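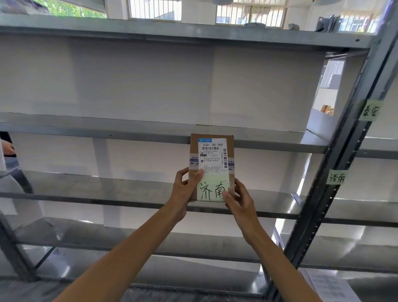
Print | E-mail
124 shares

So the sticky notes win again! I'd spent two weeks with Aled Nicholas at Tiveck, watching him tune Haria, his planner that picks a shelf for each parcel. The label reader was fine. What kept tripping it up was handwriting: one green note on the box, its match on the post, and the code had to pair them before it planned any reach at all. Aled's fix (a tiny matching step, run twice) went in over lunch.

Last updated: January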